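# Site Visit Report: Two-Armed Handling of Household Textiles

Prepared by Vitalii Shevchuk and Marta Horobets
Course: Introduction to Automation, project module 2

## 1. Purpose of the visit

The project module requires each pair of students to attend one public demonstration of an automated system and to report on it. We attended the February open day at Skirkex, a small company that develops handling routines for domestic robots. The visit was arranged through the department and was open to students from several programs.

Our project concerns the handling of soft materials. We had already completed a reading review on the subject, and the visit was intended to give us a practical basis for the second half of our work. Before attending, we agreed on two questions: how the work is divided between a left and a right arm, and which parts of a textile task the developers themselves consider difficult.

## 2. Program of the day

The program opened at 10 a.m. with a short talk on the company's routine library, named Koval. According to the speaker, the library held 1,302 recorded attempts at textile tasks at the time of our visit. Failed attempts are kept along with successful ones and are labeled by the step at which they failed.

Visitors were then divided into groups. Our group was assigned to the textile table, where the task was to place a towel on a clothes hanger. A second group went to the Pluvell station, which dealt with sorting cutlery. We did not see that station and make no comment on it.

## 3. The towel task

The task uses a pair of white arms, each fitted with a black hand. Our host explained that a towel is a useful test object: it has no fixed shape, and its weight shifts each time it is lifted. The hanger is rigid, so the system must deal with two very different objects at once.

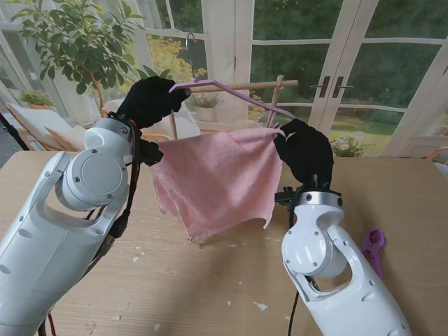 *Figure 1. Towel and hanger held between the two hands during the textile task.*

The division of work was of particular interest to us. In the position shown in Figure 1, the left hand is raised and pinches one end of the hanger, while the right hand grips the other end together with an upper corner of the towel. The right hand therefore has to keep hold of a hard object and a soft one in the same grip. Our host named this as the step most often labeled as a failure in the library - the cloth tends to slide when the grip is adjusted to suit the plastic.

The lower edge of the towel is also uneven in this position, with the left part hanging lower than the right. We asked whether the routine attempts to correct this. The answer was that it does not do so while the hanger is being held, and that leveling is treated as a separate step.

## 4. Questions and answers

A discussion of the planning software, Joter, followed the session. Two points are relevant to our project:

- The planner assigns a main role to one arm for each step, and the roles may change between steps.
- Grip force is set separately for each hand. The company did not share its values.

We also asked about cycle time. The staff preferred not to give a figure for the towel task and stated that speed was not a current goal.

## 5. Relevance to our project

Our original plan was to compare one-armed and two-armed folding in simulation, with 200 runs for each. Following the visit, we have kept the number of runs but propose to replace folding with a simplified hanging task. We will also record the step at which each run fails, using labels similar to those described in the opening talk.

One limitation should be noted. Our simulation software models cloth as a thin sheet and does not represent the thickness of terry cloth. Marta Horobets will test whether a heavier sheet setting is an acceptable substitute, and Vitalii Shevchuk will prepare the hanger model. Both items are due before the interim review.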